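Ticket 1889: Video playback stalls on shared viewer
Opened: 26 Aug 2020
Reporter: Ilgın Yazıcı
Assigned: Jonas Sutter
Product: Hulavis viewer, Satholm site
Priority: 3

Clips opened from the shared drive play for six seconds, then stop. The sound carries on. The same files play to the end when copied to the local disk. Fault is present on three desktops, all on the upper floor.

Sutter: Cleared the viewer cache and restarted. No change. Log shows "read timeout" at each stall. Will check the colour profile on the desktops next.
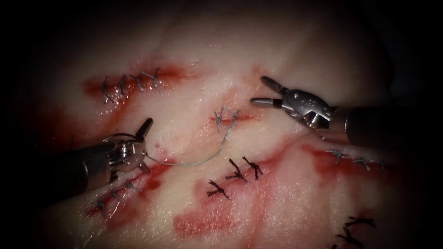

Sutter: Profile is fine. Moved one desktop to a ground floor socket and the stall went away, so the viewer is not at fault. Passed to networks.

Echeverría: Upper floor switch had a port fixed at the old speed after the Carkport move. Set to automatic. Read times now normal.

Yazıcı: Played more than 3 long clips from the drive, no stalls. The volume slider still resets on opening.

Sutter: Slider is a known fault, due in the September release. Closing this one.

Status: Closed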